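Reading the rent ledger at Grulo Court

I have been renting at Grulo Court for six years and keep my own ledger. The management company, Pelteck, changed its billing software last November, and the statements no longer line up with the lease. These are my notes on how I reconciled mine.

The lease sets base rent at $2,327, due on the first. Water and trash are billed separately, one month behind. The new statement rolls all of it into one line called "recurring."

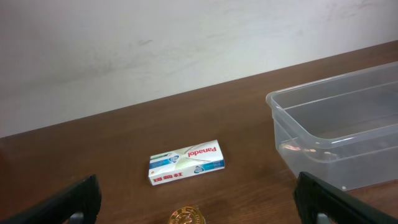
To split that line, pull the prior month's utility notice and subtract it. Whatever is left should equal base rent. Mine was over by $47. Zoi Tzavaras, two floors up, had the same amount on hers.

The extra charge was a parking fee. My unit has no parking space. Section 8 of the lease says any added fee needs a signed addendum, and I never signed one.

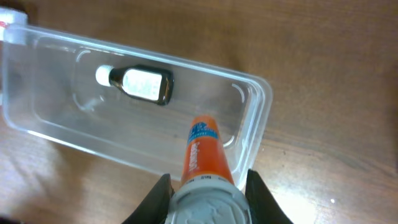 Small brown bottle in a clear plastic container.

I wrote to Alby Hapeta in the Pelteck office and attached the lease page, the utility notice and both statements. He replied that the fee had been applied to the whole building during the data import. The credit is supposed to post with the next cycle. I asked for that in writing and got it.
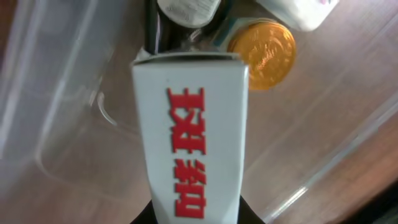

Pruren, Monday, September 21, 2026

The credit posted this morning. It covers the parking fee but leaves out the late charge that was calculated on top of it. I have sent a second letter with the same attachments and will pay base rent plus utilities by check until the balance reads zero.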